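Keeping a shared bench clean: surfaces, crumbs and residue
Speaker notes, Monday session, Mellevberg workshop
Speaker: Vasanthi Palaniappan

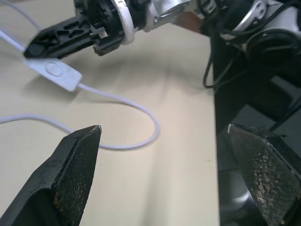

Slide 1. Scope
Bench tops and the things that touch them. Floors are Joris Dekker's talk after the break. Solvents are not covered. Send those questions to Jade Heywood.
Slot is 29 minutes including questions. Skip slide 5 if running late.

Slide 2. Where residue collects
Smooth faces shed most dry debris. Textured faces hold it. Mesh, crosshatch and knurling all behave the same way: the crumb sits in the cell and a flat cloth passes over the top.
Light crumbs on a dark pad are easy to find. The same crumbs on a pale bench top are not. Check the table from a low angle with a lamp to one side.
Two pads used at the same bench will not necessarily soil evenly. Inspect each one. Do not sign off the pair on the strength of the cleaner one.

Slide 3. Dry pass
Brush first, always dry. Soft nylon, short bristle. Work along the diagonal of the pattern, then across it. Brush over a tray, not over the table.
Vacuum the tray, then the table. Nozzle flat, slow passes, back edge to front edge.
Pause here and pass the Lulero brush and the Ibarra brush around the room. The Ibarra is stiffer and is for metal only.

Slide 4. Damp pass
Cloth wrung out until it no longer drips. Water with a small amount of neutral detergent. 200 mL made up fresh is plenty for one bench. Discard the remainder.
Wipe the table in one direction and fold to a clean face at each turn. Second cloth, plain water. Third cloth, dry.
Textured pads: dab, do not rub. Rubbing turns flakes into a smear and the smear goes to the bottom of the cell. Leave to air dry for 10 minutes before anything is set down or picked up.

Slide 5. Wear or dirt?
A pale spot on a black moulded edge may be a chip, a scuff or a crumb. Brush it. If it stays, dab it. If it is still there, log it as wear and stop cleaning it.
Satish Joseph has the log sheet. Colour of the mark, location, initials.

Slide 6. Results from the Virkesar benches
136 inspections, logged by Annunziata Sala. Most of the failures were on textured faces that had been wiped without brushing. Table tops rarely failed. Read the figures from the handout, the chart labels are too small for the back row.

Slide 7. Questions
Expected: can we use compressed air? No. It moves the crumbs to the next bench.
Expected: how often? Dry pass at the end of each shift, damp pass weekly.
Collect the brushes.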